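Aurelia Coman gets excited about checklists. She wrote the house rules for simulated handling trials at Konthorpe, and when I called her in June she talked for over 90 minutes, mostly about eggs.

"I love the egg task!" she said. "Everyone knows what a good job looks like, so you can write it down and people will argue with you properly."

Her rules fit on 2 pages. Rule 7 is her favorite: the hand that isn't working stays open and well clear of the one that is. Yuzhen Hao, who reviews the runs, wanted it stricter. "We went back and forth for weeks – great fun," Coman said.

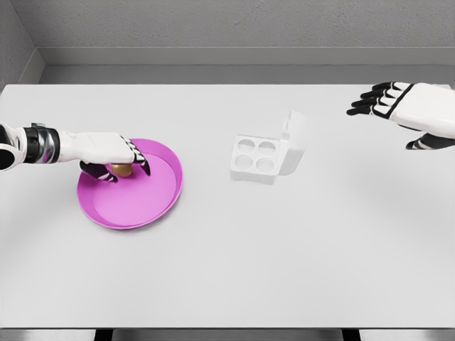 Does a run still count if the egg ends up in the carton but a rule was broken on the way?

It goes down as a failure, with the rule number next to it.

Coman would like other labs to borrow the list and mark it up. Hao has already sent her changes to the part about closing the lid.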